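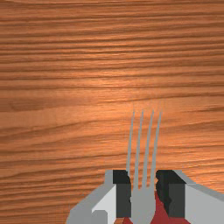

Chapter 9
Grippers, Held Objects, and the Rules That Cover Them

Most people's idea of a dangerous robot comes from the movies, where the danger is usually the robot's opinion of us. The people who write safety rules have a duller worry. They would like to know what the robot is holding, which way the sharp end points, and what becomes of it when somebody trips over the power cord.

In Chapter 8 we treated the arm as a moving mass with a reach, a speed, and a stopping distance. We left the end of it bare. That was convenient for the arithmetic and of very little use to anyone who owns a robot, because a bare arm does no work. This chapter puts a gripper on the arm and an object in the gripper, and you will find that a number of things you had already signed off on must be signed off on again.

Start with a habit of mind. For the purposes of a risk review, the held object is part of the robot. An arm that was judged gentle enough to work beside a person was judged with some particular tool on its wrist, often a rounded one. Give it a table fork and the contact area shrinks from a palm's width to four small points. The arm is no faster and no stronger than it was on Friday, but the pressure figures in your file now describe a machine you no longer have.

The Arkside case, which we will follow through the chapter, shows how easily this gets missed. Arkside set out to automate table setting and tray sorting for a catering plant in Vosden. The written review ran to 91 pages. It dealt at length with the floor markings, the warning light, and the color of the warning light. Cutlery appeared once, in the parts list, under "misc." The gap came up in December, when a visiting inspector asked to see the page on forks and was handed the page on fork trucks.

Nobody was hurt, and the repairs were cheap. Arkside added 3 items to its review form, and we will use them as our working list:

State the object, the grip point, and the direction of any point or edge, for every task the robot is cleared to do.

State what the gripper does on loss of power. "Stays closed" and "opens" are both respectable answers. "Depends" is not an answer, though it is the one most often given.

State how the grip is confirmed before the arm moves at full speed, and what the arm does when it is not.

The second item deserves a longer look. A gripper that opens when the power fails will let go of a trapped finger. It will also let go of the fork, possibly over somebody's shoe. A gripper that stays closed has the opposite virtues and the opposite faults. The choice belongs to the task, and the rule asks only that someone make it on purpose and write it down. Section 9.4 works through both answers for the same table.

A word about simulation. Much of the testing described in this chapter can be done on a computer first, and should be. The Grube bench, used in the lab exercises, lets you run 2000 grasps overnight without buying a single plate. What it can't do is sign the form. Friction, finger wear, and the way two surfaces meet are all approximated in a simulator, some of them generously. Treat a simulated pass as permission to try the thing slowly on real hardware -- with the fence up -- and keep the two sets of records in separate folders. The Clelum guideline, reprinted in Appendix C, says the same in rather more words.

Before you read on, find the last risk review your shop or lab completed and look for the page that names what the gripper holds. If you find it, bring it to class. If you don't, bring the review anyway. Section 9.1 begins with the blank space where it ought to be.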